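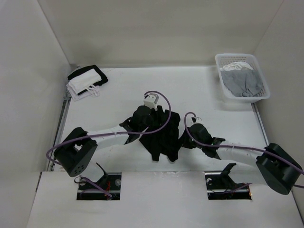
I have a theory that black clothes are the reason people hate laundry. Give me a yellow towel and I can find the corners in a second. Give me a black T-shirt at 10 at night and I'm standing there turning it over and over, looking for a neck hole like I've lost an earring in it. Is that a sleeve? Is it inside out? Who knows!

My friend Mitra says the answer is to stop folding altogether. She's got one big bin for tops and one for everything else, and she claims she hasn't missed a thing. I tried it for most of October and I'm sorry, I just can't. Every shirt I own looked like I'd slept in the car, and I ended up ironing (ironing!) before work.

So I'm a folder, and I'll defend it. What I won't defend is the fancy stuff, the little upright envelopes lined up in the drawer like file cards. My cousin Nima folds that way and it looks gorgeous until he pulls one out and the whole row flops over.

My way is dull. Lay the thing flat on a clear table – the bed is too squishy – and smooth it from the middle out with your hands. Sides in, bottom up, done. With black stuff I feel for the seams instead of squinting at them, and I do it in the morning by the window if I can wait that long.

Socks I still throw in a drawer loose. Mitra can have that one.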